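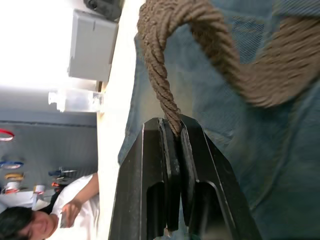
Two-finger gripper holding the end of a twisted brown rope over blue denim.

Gripper procurement (small workshops)

Gripper procurement is the planning, costing and purchase of end-of-arm tools for robot arms, usually by small workshops and teaching labs. Covers the gripper itself, fingers, mounting parts, wrist camera, cables, spares. Often handled as a seperate budget line from the arm.

Scope
Two-finger parallel types are the common first purchase. Simple, easy to repair, fingers can be swapped. Soft goods such as rope, cloth and denim are harder to plan for than boxes or blocks: they bend, fold and slip, so finger shape and opening width matter more than lifting strength. Buyers are usually told to test with their own materials before ordering.

Budgeting
The Dradby worksheet, a planning form used by several small buyers, splits costs under four heads: tool, fingers, fitting, upkeep. Its sample budget allows £900 for the tool and £60 for each spare pair of fingers. Fitting is the head most often left out. Adaptor plates, cable, time lost while the arm stands idle. The worksheet suggests holding back 25 per cent of the total for these.

Upkeep covers worn finger pads, screws, cable ties and tape. Small sums, but they come up every month and are rarley in the first draft.

Suppliers
Plultetti sells complete kits, with fingers and wrist camera mount in one price. Gerberg sells the parts singly; cheaper on paper, more fitting work. Ketilsson deals in used grippers, sold as tested but without spares. Delivery charges vary and should be asked for in writing.

Planning
Usual order: list the objects to be handled, measure thickest and thinnest, check the arm's load limit, then ask for quotes. Load limit has to include the gripper and camera, not just the object. Bench space, power sockets and tool storage near the arm are planned at the same stage. Dradby form was revised in November 2023 to add a line for camera cables.

See also
End effector; Wrist camera; Robot maintenance; Spare parts planning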